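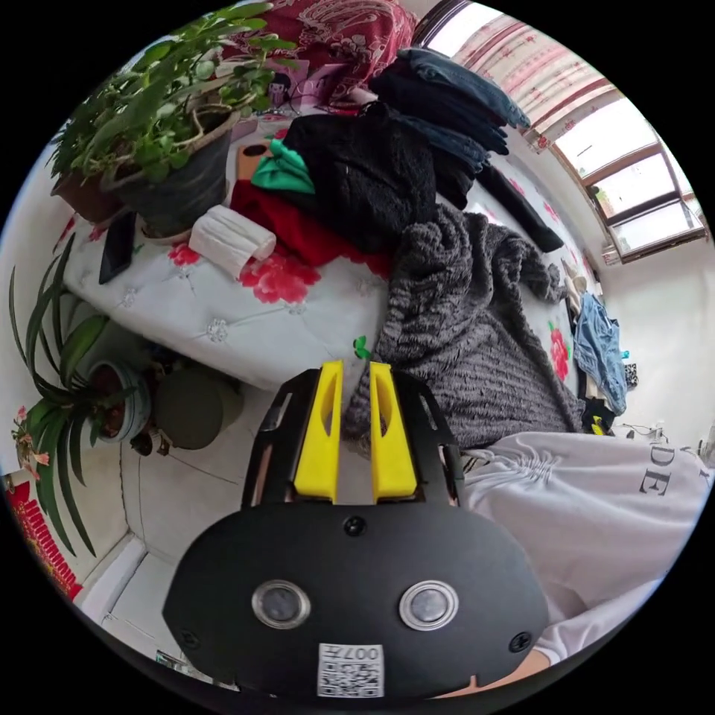

Chapter 2
Weights, Measures and the Shop Counter

Before goods were sold in sealed packets, nearly every purchase involved an act of measuring. Flour was scooped from a sack, cloth was drawn along a brass rule and oil was poured from a can into the customer's own jug. The buyer watched the scale and the seller watched the buyer. A dispute over a few grams of butter might be forgotten by evening, but a trader who gained a name for short weight could lose the custom of a whole street.

This chapter is concerned with the rules that grew up around such dealings. It begins with local measures, which often differed between towns a morning's walk apart. A bushel in one market might hold noticeably more than a bushel in the next, and carriers who worked between the two kept tables of their own. The chapter then turns to the metric system, under which 1000 grams make a kilogram and 100 centimetres make a metre. Its simple arithmetic was much praised by schoolteachers. Older customers were slower to accept it, and many continued to ask for a pound of plums long after the scales had changed.

The second half of the chapter follows the work of the inspector. Hildegard Brinkmann's study of the market town of Wendt draws on 39 surviving notebooks, in which faulty scales, worn weights and badly marked jugs were entered with the name of the trader and the penalty imposed. Most of the faults were small and the usual penalty was a warning. Eckhard Frerichs has argued that the notebooks understate the problem, as inspectors called at hours which every shopkeeper knew. His view is set out in Section 2.4, together with Brinkmann's reply.

Terms used in this chapter

Tare: the weight of an empty container, taken away from the total to find the weight of the goods.
Short weight: a quantity smaller than that paid for.
Standard: an official weight or measure against which others are tested.

2.1 The market before the metre

The oldest measures were taken from the body and from daily work. A foot, a span and a pace needed no equipment, and an acre was commonly understood as the land that a team of oxen could plough in a day.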